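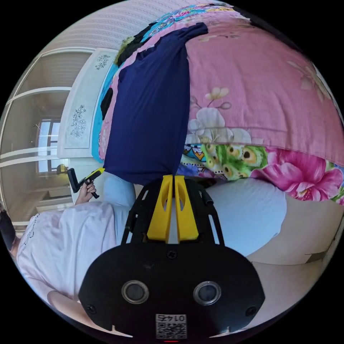

Figure 4. Hand-held gripper with the yellow fingers closed, pressed into a navy cloth beside the quilt.

Section 4. Running the bedroom demonstration on an open day

4.1 Purpose of this section

Please use this section when you show the Rondau hand-held gripper to visitors. It covers the bedroom station only. The kitchen station is in Section 5, and the charging of the units is in Section 2. If you have not yet done the finger check in Section 3, do that first and come back.

The demonstration takes one operator and one host. The operator works with two grippers, one for each hand. The host speaks with the visitors and watches the floor. It is possible for one person to do both, but we do not recommend it when children are present.

4.2 What you need

Two Rondau grippers, with yellow fingers fitted
One bed with a white sheet, a pillow and a quilt
One or two smaller cloths in a dark colour
A face mask for the operator, if your site asks for it
The Graltov session sheet and a pen
Floor tape, to mark the visitor line

Note: A quilt with a busy pattern is a good choice. Visitors see better how the cloth moves when there are flowers or a border on it. With a plain quilt, people at the back of the group often ask what has changed.

4.3 Preparing the room

1. Move the bed so that the operator can stand at one side and the visitors at the foot.

2. Put floor tape 2 metres from the foot of the bed. Visitors stay behind this line.

3. Open the curtains. Daylight from the side is fine. Strong sun that falls directly on the sheet is not fine, and in this case close them halfway.

4. Lay the sheet first and leave some soft folds in it. A sheet that is pulled very tight is difficult for the fingers to catch.

5. Put the quilt over the sheet and let one part stay uncovered.

6. Hang the dark cloth over the edge of the quilt, with the long end down.

Caution: Remove pins, brooches and clips from all cloths before you start. A pin can cut the finger surface, and a cut finger must be replaced as a pair with its partner.

4.4 Preparing the grippers

1. Read the number on the white label of each unit and write it on the session sheet. If the label is damaged so that the QR code does not scan, write the number by hand and continue.

2. Wipe the two round lenses at the rear with the dry cloth from the Dakine pouch. Do not use paper towel.

3. Close the fingers fully and look at the gap between them. It should be narrow and even from bottom to top.

4. Check that the small knob on the side of the bracket does not turn by itself. If it is loose, tighten it with your fingers only, never with pliers.

5. Switch on both units and wait for the second tone.

Note: The storage counter shows free space in minutes. For one open day you need at least 200. If the number is lower, empty the unit as described in Section 2.6.

4.5 Giving the demonstration

1. The host welcomes the group and asks everybody to put their phones on silent. The tone of a phone is easily confused with the tone of the gripper.

2. The operator takes one gripper in each hand and holds them still for a moment, so that visitors can look at them.

3. Bring the first gripper to the dark cloth with the fingers closed. Push gently into the cloth until it gives a little.

4. Pull back by the width of a hand, open the fingers, and take hold of the cloth near its edge.

5. Use the second gripper to steady the quilt. Keep the two units apart, so that the brackets do not touch.

6. Lift the cloth away slowly and lay it on the uncovered sheet.

7. Fold the cloth once. If it slips, start again from step 3 and let the visitors watch this also. They like to see the second try, and many of their questions come from it.

8. Put both grippers down on a flat surface before answering questions.

Caution: Do not point a gripper at the face of a visitor, even when it is switched off.

4.6 If visitors wish to try

A visitor may hold one gripper, with the operator close by. Let them begin with the small cloth, not with the quilt. The weight of the quilt pulls the wrist down and the first result is usually disappointing for them. Long sleeves should be rolled up.

At our August open day at the Schnyder building, nearly 700 people came through the house and 661 of them signed the visitor book. The bedroom station had the longest line. If you expect a big crowd, keep each turn short and put a second host at the door.

4.7 After the last group

1. Switch off both units and wait until the light is out.
2. Remove lint from the oval openings in the fingers with the soft brush.
3. Sign the session sheet and put it in the case with the grippers.
4. Wash the cloths and the sheet before the next open day.

Section last revised 12th November. For the kitchen station, continue to Section 5.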